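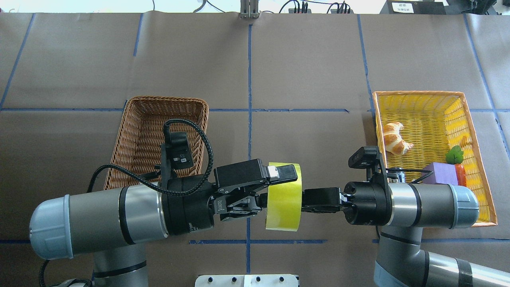 Saturday, February 29, 2020. Usby field station, wildlife notebook. Entry by G. MacKinnon.

Re: livestock losses, Nanudham boundary, dry-season tally.

The tally of reported wolf and cougar kills along the grazing boundary was closed this morning. Total 364 head, sheep and calves combined. Of these, 11 remain unverified pending carcass reports from the Awan leaseholders and should not be entered in the master sheet until J. Nogueira has signed them off.

Fladry on the two northern paddocks is to remain up until July. The flagging near the creek has faded and the colour is no longer to specification; replacement stock requested.

Collar 3 has reported no fix since the last download. Mortality signal not received. Josué considers battery failure the likeliest cause. I would not rule out dispersal over the Kernano ridge.

Compensation forms: the old version asks for distance to the nearest den in miles. Use kilometres. Forms already lodged will be converted here.

Outstanding: scat samples, freezer 2, unlabelled.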